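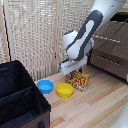
Page 9

Vollham storage bin, black
Open-topped fabric bin with a fabric divider across the middle, so snacks can go on one side and bowls on the other. Folds flat when empty.

Width 60 cm, depth 30 cm. Wipe with a damp cloth — do not machine wash.

Darkero small bowls
Round plastic bowls with a slightly flared rim, in sky blue or bright yellow. Sold singly. Suitable for crisps, nuts or fruit. Not for microwave use.

Both lines are in stock at Ravska. For larger orders, contact Charmaine Venter in the sales office.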